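Sharing a Shoreline: My Tips for Sorting Out the Water Line at Home

Filed under: Yard and Dock

I've had so many emails about the dock post that I figured the boundary part needed its own page. If your backyard ends in water, sooner or later you and the people next door are going to wonder where your piece of lake stops and theirs starts. On land you've got a fence or at least a mowing line. Out past the reeds, good luck!

We're on the east side of Lake Nenero, and our side neighbor is Nahuel Cabral. For years neither of us cared. Then he wanted a boat lift and I wanted a longer dock, and both of us had been picturing the same patch of water. We got it settled without lawyers and we still borrow each other's ladders, so here's what I'd pass along.

Find your paperwork before you say a word

Dig out the deed, the plat, the dock permit if there is one, and anything the last owners left in the kitchen drawer. Mine was folded in with the dishwasher manual. Our plat says the side line is 921 feet from a road marker nobody in the house had ever noticed, and it took me a whole Sunday and a pair of loppers to uncover the thing. Also see whether your lot goes to the water's edge, to the high water mark or out into the lake. Those are three different answers, and your state may have its own opinion on top of that.

Call the county. Ours is Bavgate, and the woman at the permit counter mailed me the shoreline rules for the price of a stamp. Ask how they carry the side lines out into the water. Some places just run the land line straight out, and some go at a right angle to the shore. On a curved cove like ours, those two methods end up far apart by the end of the dock.

Draw it at the kitchen table

Get a roll of freezer paper, shiny side down, and draw the shore as big as the table lets you. Pencil only. I used a scale of 10 feet to the inch, which was big enough to set down cardboard cutouts of the boats and slide them around. Cut the boats to scale too (I made mine a little generous the first time and got caught).

Put in the stuff you'd never think to mention, like where the kids jump in, where the weeds get thick in August, and which way you swing the bow when the wind's from the west. Half of our so-called dispute was really about turning room. Once Nahuel saw how wide I have to come around, he moved his lift to the other side of his dock on paper and it cost him nothing.
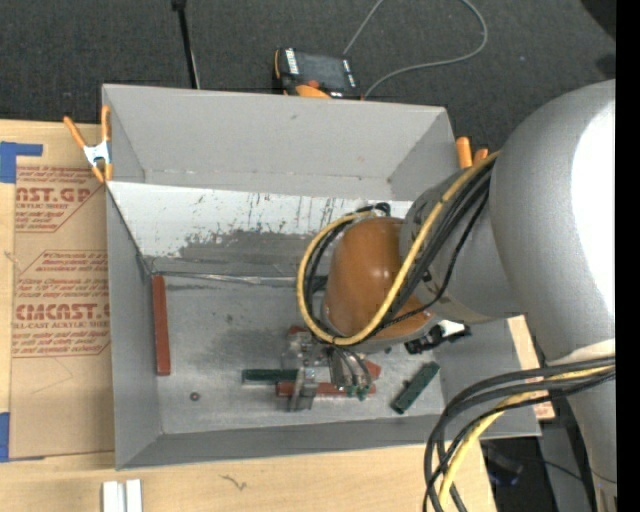
Keep the meetings short, too. We did an hour after supper, coffee and something sweet, and quit when the hour was up even if we were in the middle of something. I'd write down what we agreed on before anybody got up from the table, and we both put our initials on the page. On the things we didn't agree on, I wrote "next time" and left it alone.

Mark it with something cheap first

Don't sink a post on day one! Tie a gallon milk jug to a brick with nylon cord, leave some extra cord for when the lake comes up, and set one at each spot you've talked about. Check whether you need permission for even that, and keep them well out of any channel. Put your phone number on the jug in paint pen. Regular marker fades to nothing by July, ask me how I know.

Live with the jugs for a month or so. Bring the boat in at dusk, bring it in with a full load of cousins. We shifted our outer jug twice, and both times it was after a windy weekend.

Two more jug things. Screw the cap on with a dab of silicone, and don't use the kind with the snap lid, they fill up and sink and then you're out there with a rake.

When to pay somebody

If there's a permanent structure going in, get a surveyor. I got quotes that ran up to $2000, and we split the one we picked down the middle, which also meant neither of us could grumble about whose surveyor it was. Ask for the corner points on the drawing as well as on the ground, and ask for two signed copies.

Then take the whole bundle to the county and find out if your agreement should be recorded. A handshake is great until one of you sells the house. We had a local attorney read ours over before it was recorded, and she changed one paragraph about repairs.

Where to keep it all

Not in the boathouse. Paper and damp don't get along. I've got ours in a zip bag inside the fireproof box, with a copy taped inside the door of the utility closet, right above the breaker list. The freezer paper map is rolled up behind the freezer. Nahuel asked for it back last June to plan a swim raft, so we may be having coffee again.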